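Sketberg Enamelware - Frequently Asked Questions

We are a small workshop and shop in Narkside. We repair the enamel on old plates, trays, mugs and pots, and we sell a small number of new pieces in our own colors. On this page we collected the questions which come to us most often by mail. If your question is missing, please write to us and we will try to answer within 3 working days.

ORDERS AND DELIVERY

How do I place an order?

You can order in the web shop or come to the workshop. In the web shop you choose the piece, the size and the color of the rim. After payment you receive an order number, please keep it until the parcel has arrived. We do not take orders by telephone, as we have made mistakes with colors in this way.

How long does it take?

Pieces which are in stock leave the workshop the next working day. Pieces with a special rim color need more time, because we fire such colors together and wait until the kiln is full. In July we are closed and no parcels go out. Orders which come in during July are handled in the order they arrived.

Is there a minimum order?

No. You can order one plate. From 55 pieces in one order there is a lower price, and this is often used by small cafés and camp sites. Please write to us before you order such a quantity, so we can tell you if we have it.

Do you send to other countries?

At the moment only to countries where our carrier, Eltlow, has its own drivers. We tried other ways and there was too much damage. Enamel does not like to be dropped.

Can I change the color after I ordered?

Yes, as long as the piece is not yet fired. Write to us with the order number and the new color in the subject line.

COLORS AND RIMS

Why do the rims have different colors?

In many families every person has a plate with his or her own color, and we like this custom. It also helps in a kitchen where some guests do not eat certain things - for example one color for dishes with nuts and one for dishes without. The colors have no fixed meaning from our side, you can decide it for yourself.

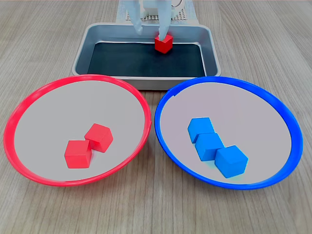 Red rim and blue rim, side by side on the table.

Which rim colors can I get?

Red, blue, dark green and black are always available. Yellow is available sometimes. Yellow is a difficult color for us, it can become brownish at the edge if the kiln is a little too hot, and we throw away more yellow pieces than we would like.

Will a new red plate match my old red plate?

We cannot promise it. The powder comes in lots, and every lot is a little different. Old rims have also lost some of their shine after years of washing. If the match is important to you, send us the old plate and we will lay it next to the new ones before we choose.

My screen shows a different blue. Can you send a sample?

Yes. We can send a small test piece of any rim color. You pay only the postage, and you do not have to send it back.

DAILY USE AND CARE

Can I put enamel in the dishwasher?

You can, but by hand is better. The dishwasher makes the surface dull with time, and pieces that touch each other in the basket can chip at the rim. If you use it, leave space between the plates.

Can I put it in the microwave?

No. There is steel under the enamel.

Can I put it in the oven or on the stove?

Our plates and trays can go in the oven. On the stove you should use only pots and pans, and never leave them there empty. Let a hot piece become cool by itself. Cold water on hot enamel makes fine cracks.

How do I remove brown stains?

Put warm water and one spoon of baking soda in the piece and leave it overnight. In the morning wipe it with a soft cloth. Please do not use steel wool. For gray lines from forks and knives you can make a paste from baking soda and a little water and rub gently with a finger.

Is a chipped plate still safe?

If the chip is on the outside or under the foot, you can continue to use it, but dry it well so it does not rust. If the chip is on the side where the food lies, we advise to stop using it for food until it is repaired. Small pieces of enamel are like glass.

REPAIRS

What can you repair?

We repair chips, rust spots and worn rims on steel enamel. We do not repair cast iron, bathtubs or jewelry. We also do not straighten pieces which are strongly bent, because the enamel comes off when the metal moves.

How do I send a piece for repair?

Wash it, dry it and wrap it in at least two layers of paper. Put a note in the parcel with your name, address and a short description of the damage. For local customers it is also possible to leave a piece at the Ogbonna hardware store, where we collect it once in a week.

Will the repair be visible?

Usually yes, if you look closely. A white plate which is forty years old is not the same white as our powder. We do our best to mix a near tone. Some customers like that the repair can be seen, others are disappointed, so we prefer to say it before.

What happens if the piece breaks in the kiln?

This is rare, but it happens with very old pieces. In this case you do not pay for the repair, and you can choose a new plate from the stock. We cannot replace the memory which belongs to the old one, so please think about this before you send us something from your grandmother.

Can I visit the workshop?

Yes, the door is open from ten in the morning until four in the afternoon. When the kiln is being unloaded we ask visitors to stay in the front room. Children are welcome with an adult.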